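Old office computers wanted at Pomidbridge drop-off

Residents and small businesses in Pomidbridge have until the end of December to hand in desktop computers they no longer use. The collection is run by Andside, the repair and reuse shop on Lultness Road, which takes the machines apart for parts or puts them back into working order.

The shop opened its doors for the drop-off at the start of the month and took in 31 towers in the first two weeks. Most came from offices that had moved to laptops. A few had spent years in garages and basements.

Andside accepts full-size and small desktop towers of any make, with or without a hard drive. Power cords are welcome. Monitors, printers and tube televisions are not part of this collection and should go to the county transfer station as usual.

Drop-off is at the side entrance between 10 a.m. and 6 p.m. There is no charge for households. Businesses bringing more than six machines are asked to call ahead so that space can be cleared.

The Panganiban Branch Library has agreed to take the first finished computers for its public study room, where two of the present machines no longer start. Others will be sold at the shop at a low price, with the operating system installed and a 90-day exchange period.

Owners should copy off anything they want to keep before bringing a computer in. Hard drives are removed and handled separately from the rest of the machine. A drive that is going back into use is erased first, and one that fails its check is destroyed. Anyone who prefers to keep the old drive can ask for it at the counter.

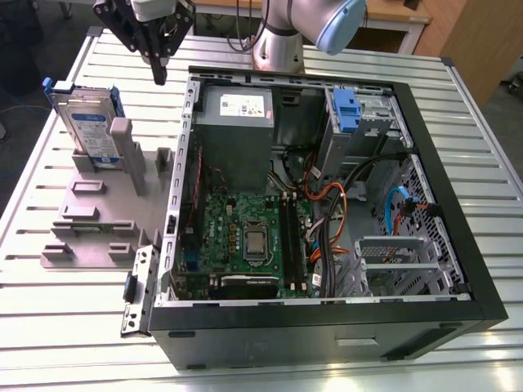
Memory, processors, power supplies and optical drives are sorted by type and tested before they go on the shelf. Graphics cards are kept when they fit a machine the shop can sell. Cases with bent frames or missing side panels are stripped for screws and brackets, and the remaining metal goes to a scrap dealer.

The shop is also short of some smaller items, mainly drive cables, spare side panels and USB keyboards. These can be left in the bin inside the side entrance during the same hours.

A second collection is planned for spring if storage allows. Dates will be posted in the shop window and at the library desk.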